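Thread: Went to the Lultmont open day, robots dusting shelves (long)

Forum index > Automation > Shows, visits and open days

gantry_gus
OK so I finally got to the open day at Lultmont and I have to write this down before I forget half of it. I signed up back in the spring, forgot I'd signed up, got the reminder and rearranged my whole afternoon. Worth it!

If you haven't been, it's the old Ondrejka building, past the tile warehouse, and the parking is terrible. They let people in by small groups. You get a badge and a paper map and then you're more or less free to wander, which I did not expect. The first hall is the stuff you'd guess, conveyors, a palletizer, a big cabinet somebody had left open so you could look at the wiring (very tidy wiring, I took my time there).

But the room I want to talk about is the cleaning one. They have arms dusting household furniture. They put bits of junk on a shelf, give the arm a duster and let it work out the rest. I stood there so long that the next group came in and I just stayed with them.

I'll put up pictures tonight when I get them off my phone.

mopbucket77
Dusting?? I pay for shows where they weld things. Did it do a good job at least?

gantry_gus
Depends on the run! I watched a bunch. Some were really clean sweeps and a couple left crumbs behind the cup on the bottom board. The person running it didn't hide any of that, she just reset it and went again. I liked that a lot more than the slick stuff in the first hall where everything works every time and there's a guy with a headset talking over it.

servo_sal
I was at this too, morning group. Agree about the cleaning room. The bit that got me was the lower shelf. The top one is easy, you come down from above and wipe. On the lower one you have a board over your head and a cup in the way and you have to go in from the side with a big fluffy thing on the end of a handle. I have trouble with that at home and I have a wrist.

gantry_gus
YES. The lower shelf. That's what I was trying to explain to my brother and he just looked at me.

torque_and_talk
Going to be the grump. I've been going to these for a long time and there is always a room like this. A few years back it was folding towels, before that it was pouring water. It looks great for an afternoon and then you never see it in a house. Did anyone say what it costs, or how long it takes compared to a person with a rag?

gantry_gus
Fair question. They didn't give a price and I did ask. Slower than a person, for sure, I won't pretend otherwise. What they did have was a tally sheet taped by the door. It said 2,552 runs so far on the shelf job, with 1,041 of them on the upper board only. I don't know how they split up the rest and I didn't think to ask until I was on the bus.

servo_sal
I did ask! She said the rest is lower board plus runs where they move the objects between tries. I wrote down 1,062 for the lower board but my handwriting is awful, so don't hold me to it.

torque_and_talk
Those are tries though, right? Not successes.

servo_sal
Tries, yes. She was clear about it.

torque_and_talk
Then it's a practice log and I'd want to see the other column. I'm not saying it isn't interesting. I'm saying a tally on a door tells me they've been busy.

palletjack_pam
You're no fun, torque. Some of us like watching people practice. I went to the Zunedent demo last December where everything was behind glass and you got a cookie and a video. I would have traded it for a room where somebody is putting crumbs back on a shelf and trying again.

mopbucket77
The cookie was good though

palletjack_pam
The cookie was very good.

lint_trap
Question from someone who knows nothing. Why a fluffy duster and not a little vacuum? It seems like a vacuum would be so much simpler.

gantry_gus
I asked nearly the same thing! The answer was that they want it to use the stuff people already have in a closet. Also the duster is soft, so if it bumps the cup it's no big deal. The cup did get bumped while I was there. It slid a bit and stayed up and the whole group went "ohhh" like it was a ball game.

lint_trap
OK that's charming. I'd have gone ohhh too.

torque_and_talk
Using closet tools is the right idea, I'll give them that. My complaint with the Jireo units we had at work was always special tooling. Every job needed its own end piece and every end piece was on back order. If you can hand an arm the same duster I'd buy at the grocery store, that takes away a real headache. I still want the other column.

servo_sal
I think they'd show you if you went. They seemed pretty open. The one thing I'd complain about is space, it gets tight with a full group and I spent one whole run looking at the back of a tall man's jacket.

gantry_gus
Sorry if that was me, ha. I was in the afternoon so I'm innocent.

Alright, pictures as promised. The first one has more of the arms and the bench, the second is the shelf with both boards still to do.

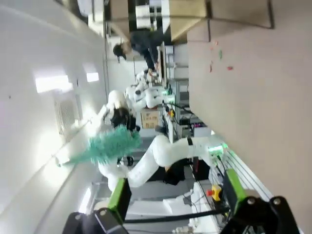
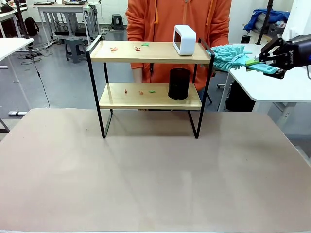 Anyway, I've already put my name down for the next one. They said they want to try a bookcase with actual books, and I want to see what happens when there's no gap to get the duster into. I'm also going to bring a notebook this time, and torque, I'll ask about your other column if you tell me exactly how you want it worded.

torque_and_talk
Ask how many runs ended with every crumb off the board and nobody touching anything by hand. Upper and lower separately. If they'll answer that, I'll drive up myself and pay for parking.

palletjack_pam
Screenshotting this.

mopbucket77
Is there food at this one

servo_sal
Coffee machine by the first hall, takes coins only. It ate 2 of mine before I got a cup. Bring snacks.

lint_trap
Does anyone know if kids can come? Mine is nine and would lose her mind over this.

gantry_gus
There were kids in my group! They had to stay behind the tape with a grown-up. One of them asked if it could do under the bed and the woman running it said "not yet, can you?" and the dad laughed way too hard. Sign-up is on the Lultmont page, pick an afternoon slot if you can, the light in there is nicer and the groups seemed less rushed.

lint_trap
Signed us both up. Thanks gus!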